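Notebook, suturing set, 8 April 2021

Today we continued the Drikora collection, tissue pad with blood. Regula Lüthi was at the console and I did the labels. The target for this pad is 137 examples, one stitch step each.

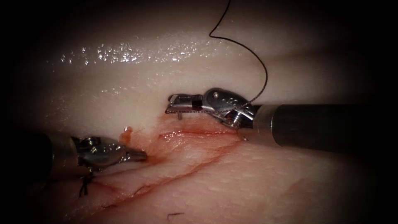 Overview camera, both instruments at the wound. Old knot at left.

I label four steps: pick the needle, drive it, pull through, tie. The border between drive and pull is still difficult. Regula begins to pull before the left jaws have a good hold, so I now put the mark at the first movement of the thread. In January we used the moment of release, and the two sets do not agree. I must go back and correct the old labels.
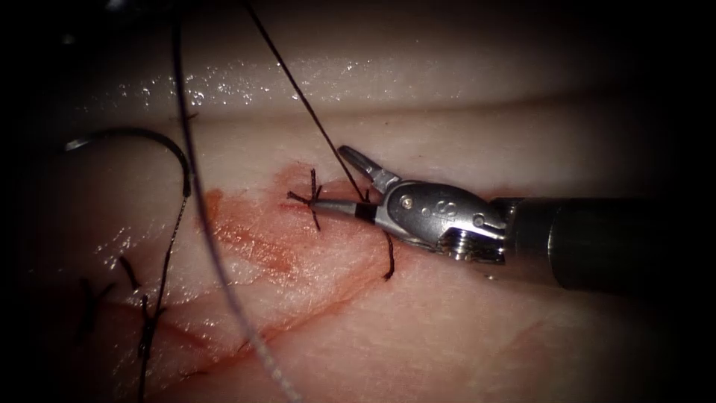 Tying gives the longest examples by far. I asked Regula not to rush the second throw. A slow clean one is more useful to us than a fast one with a slip, but the failed ones are kept too, with their own tag.

The wrist view is very good for the knots and the tails.

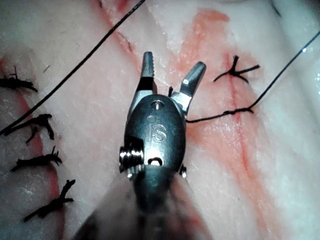
Still, the out-of-focus shaft takes a lot of the picture, and I would like to try a crop before we train again. Ask Biwott if the loader accepts two sizes.

Check also the time offset between the wrist and overview cameras. 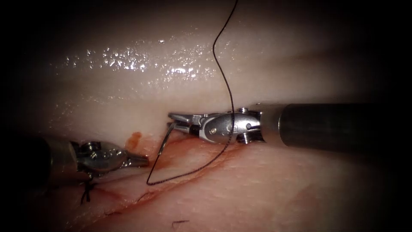 To do next

Relabel the January set.
Write down the rule for drive and pull.
New pad, same light.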